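Setting Grip Force and Clearance for Tabletop Pick-and-Place

By Tegan Pomare, August

These are the steps we use at Dridetti before an arm is allowed to run a pick-and-place routine without someone at the stop button. They assume a two-finger gripper and small, light parts. Heavier parts have their own sheet.

1. Clear the reach of the arm. Tape a line on the floor 600 mm beyond full extension. People stay behind the tape whenever the arm is powered.

2. Test the emergency stop. Press it with the arm moving at low speed, then reset and press it again from the other side of the table. Write down both tests.

3. Set the speed limit. Start at 90 mm per second and keep it there until three clean runs are logged. 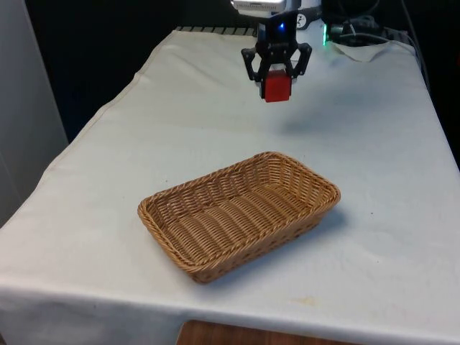 Grip force comes next, and it should be the lowest setting that holds the part. Close the fingers on the part, lift it a little, and leave it for a minute. If it slips, go up one step and repeat. Check where the fingers meet the part as well. A small cube should be pinched between the tips, the way the red one is, with the body of the gripper well away from the table. If you work on a cloth cover, pull out the creases near the pick point before you teach the height.

4. Teach the lift height. Measure the tallest thing on the path, usually the rim of the basket or tray, and add 3 inches. The arm goes straight up to that height, across, and then down. Do not let it cut the corner, even if the path looks clear.

5. Teach the release point over the middle of the container. Open the fingers fully before the arm rises.

6. Route the cables. Move each joint through its range by hand with the power off and look for pulling or rubbing.

7. Save the program under a new name and note the force, speed and height in the log. Shayne Paewai signs off new programs. If you change the part, the container or the fingers, go back to step 2.

Questions: Tegan Pomare, Dridetti workshop, ext. 423 | © Dridetti | Back to top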